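Thursday, March 7, 2019

Rain from breakfast until well past four, so I gave up on the garden and finally made a start on the small things that have been drifting about the house since October. I do love a wet day for this sort of job - the radio on low, a pot of tea going cold beside me, and no earthly reason to hurry. The parcel from Landen came too, 2 days early, and I left it on the stairs unopened, feeling very virtuous.
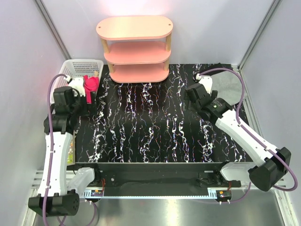 I am so fond of that little pink shelf. Three tiers, and I could happily spend a whole evening deciding what ought to go on each of them, then change my mind in the morning and begin again. The white basket is for all the soft bits and pieces, or that is the plan, and I know perfectly well I shall be fishing things out of it again by the weekend. I do like the pink against that black marbled top, though, with its threads of red and blue. I'd never have chosen it from a catalogue.

Soup for supper, and the last of the bread. Must ring Kovard in the morning about the curtain rail, and look out the receipt before I do.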